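Discover > Machines and Computers > How Robots Learn
Filed under: Robots, Ages 8 to 11

Where do robots get their examples?

Think about how you learned to lay the table. Someone showed you, you had a go, and after a lot of goes you could do it without thinking. A robot can learn in a similar way, but it needs far more goes than you did. Each go is called an example.

Zetau is a project that teaches robots to help in kitchens. The team works in the town of Estgate, and they collect their examples before the robot is asked to do anything by itself.

First, a person decides on a small job. It might be "pick up the carrot" or "move the bowl to the left". Small jobs are easier to learn than big ones. "Make dinner" is really a long chain of small jobs, and the robot has to be good at each of them.

Next, a person steers the robot through the job. While this goes on, a computer keeps a record. It saves what the robot's cameras see, and it saves how far each joint is bent, many times every second. When the job is finished, the record stops. That is one example.

Some examples come from a simulation, where the arms, the table and the vegetables are all drawn by a computer. A program called Brulow does the drawing for Zetau. It also works out how things fall, roll and slide, so that a pretend aubergine behaves very much like one from the shop.

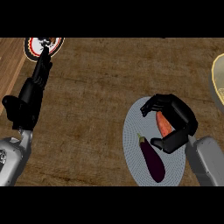

Why can't the robot just copy one perfect example?

One example only shows one way that things can be. If the carrot is a little further away next time, or turned round, the same movements would miss it. The robot needs to meet the carrot in lots of different places, so that it can work out what to do in a new one.

This is why the team keeps changing things between goes. The table might be darker or lighter. The plate might have a different pattern. Vegetables are turned to point another way. In a simulation, these changes take a moment. On a real table, somebody has to get up and move everything by hand.

For the job of picking up a carrot, Zetau collected 3,310 examples in the simulation and 366 with real robot arms. The real ones take longer, but they matter, as a drawn carrot is never exactly the same as a real one.

Then comes the sorting. Every example is checked, and each one gets a label to say what the job was and whether it was done properly. In the real set, 94 examples were put to one side. In some, the carrot was dropped. In others, the arm bumped into something on the way. These are kept in a separate folder called Després, and the team can use them later to teach the robot what a mistake looks like.

After that, the learning program goes through the good examples again and again. This can take up to 2 days, even on a fast computer. When it is done, the robot is given a carrot in a spot it has never seen, and the team watches to see what it does.

Words to know

Example: a record of one go at a job.
Joint: a place where a robot arm or finger bends.
Label: a note that says what an example shows.
Simulation: a pretend world made by a computer.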